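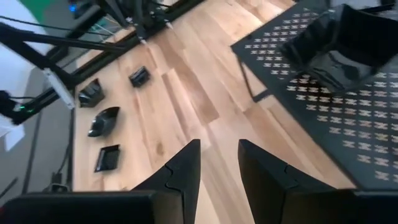 Sorting is the chore Bruvik's lead engineer would hand to a machine first. "Picking is mostly solved. Placing isn't." Small black parts on pale planks give good contrast, she said, but glossy rims throw reflections that upset depth readings. Surko's test log lists 1203 placements, 11 of them dropped.

"A shop clerk would still be quicker," she said.
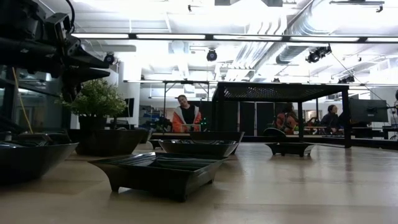
Next steps

Footed trays, then shelves.

Related
Pukevholm shelf trial

Comments
What about wet dishes?
11 drops is too many for my shop.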